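January
By Roxana Cozma

The compressor in my shop had been running too much since late fall. I noticed it in the evenings, when I was sweeping up with nothing else switched on and it would kick in, run for a while, stop, and then start again before I had put the broom away. No tool was hooked up. It bothered me, and I kept turning the radio up.

For anyone new here, I rent half of a building with Horațiu Rusu. I build and repair chair frames on my side and he does small metal parts on his. We share one compressor, a belt-driven Vatum he bought secondhand before I moved in, and we split the electric bill. The bill is what finally got me to look. It had gone up enough that Horațiu asked me if I was running a heater at night. I was not.

The first thing I did was the simplest test. I filled the tank at the end of the day, closed the valve between the tank and the lines, and wrote down the pressure. In the morning it had hardly moved. Then I did it again with the valve open and every tool unplugged. By the time I got back with coffee the needle had already dropped a good way, and before lunch the motor had come on. So the tank and the check valve were fine and the problem was somewhere out in the pipe.

Our pipe is a mix. There is a copper run along the back wall that was in the building already, then 26 feet of black iron that Horațiu put up, then rubber hose drops to the benches. It has been added to by at least four people, and each of them had a different idea about thread sealant.

I went around with a spray bottle of dish soap and water. It works fine as long as you go slowly and have a decent light. You spray a joint all the way around, including the back side that faces the wall, and you wait. Big leaks blow the soap off and you can usually hear those anyway. The small ones take a while and build up a little cap of foam. I missed two on the first pass by moving on too quickly, and only caught them because I went back to mark the joints with tape and saw the foam sitting there.

I found 8 in all. Most were at the quick couplers, which did not surprise me. The seal inside a coupler is a small ring of rubber and it wears every time you plug in. One was a regulator with a cracked bowl on my side, which I had probably hit with a chair leg. One was a drain valve at the bottom of a drop leg that had a bit of scale stuck in it. The worst was a hose clamp behind the bandsaw, on a barb fitting, where the hose had gone hard and the clamp had been tightened so many times that it had cut into the rubber.

I called Ovidiu Bogdan that night. He used to do maintenance at a feed mill and he is the one I ask about this kind of thing. He told me not to tighten anything that was leaking at a thread until I had let the air out of the line and taken the joint apart, and he said it twice. His reasoning was that if a tapered joint has started to leak, cranking on it may stop the hiss for a week, but you have moved everything downstream of it and now the next joint is twisted. I had already done this to one elbow. It leaked again two days later, and so did its neighbor.

So I drained the system and did it properly. I cleaned the old tape and paste out of the threads with a wire brush, which took longer than any other part of the job. I used paste sealant on the iron and tape on the brass. I started the tape one thread back from the end so that no shreds get into the line, and wrapped it in the direction the fitting turns. I cut back the hard hose until I reached rubber that still had some give, and then decided that was silly and replaced the whole drop.

Parts were the usual annoyance. The couplers on my side are a Fleltetti pattern and the ones on Horațiu's side are something older, and they look close enough alike that you can force one onto the other and get a slow leak for your trouble. I think that accounts for at least one of the bad ones. We have agreed to go to a single type. I ordered a bag of them from Van Acker along with clamps, a new regulator bowl and a ball-type drain valve. They sent the wrong thread on the drain valve. I called and a woman there sorted it out in a few minutes, and I was told to keep the wrong one. If you need a half-inch drain valve, I have one.

On clamps, I have changed my mind a little. I used to put worm-drive clamps on everything. They are easy to get and you can undo them. On smaller hose, though, the band does not pull in evenly near the screw, and you end up with a flat spot. For the drops I now use the crimped ear type. They cannot be reused and you need the pincers, but they seat evenly all the way around. I kept worm-drive clamps on the larger hose to the blast cabinet, which gets taken off often.

Before all of this I had asked for a price on a new compressor, thinking the old one might be worn out. The quote was $1,339 before delivery for a Vovia with a similar tank. I am glad I waited. The parts for the repair came to a small share of that, plus most of two days of my time. Maricica Marinescu, who does upholstery for me and has a staple gun on the line whenever she is here, said she had been hearing the hiss behind the bandsaw since summer and assumed it was supposed to do that.

After the repair I ran the same overnight test with the valve open. The pressure still drops, but slowly. The motor did not come on until the middle of the next afternoon, and by then I had used the blow gun a few times, so I can't say what it would have done on its own. There is a counter on the compressor that shows running hours. It went up by almost 1,000 last year, and Horațiu and I both think a good part of that was air going nowhere. I have written the current reading on the wall in pencil and will look at it again when the next bill comes.

There are a few things left on the list. The copper run slopes the wrong way, so water collects at the far end – I get a spit of it in the spray gun if I have not drained the leg that morning. Fixing that means taking down the hangers, and I would like to wait until it is warm enough to work with the big door open. I also want a shutoff on each bench drop, so that one bad coupler does not mean draining everything. Roswitha Baumgartner has that arrangement in her shop and she closes the whole lot on her way out in the evening.

For now I close the main valve at the tank when I leave. It takes a second, and I should have been doing it all along.

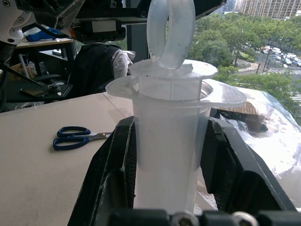

I still need to oil the pump and check the belt, and the intake filter is due as well. I will order the filter with the shutoffs and do them all on the same day.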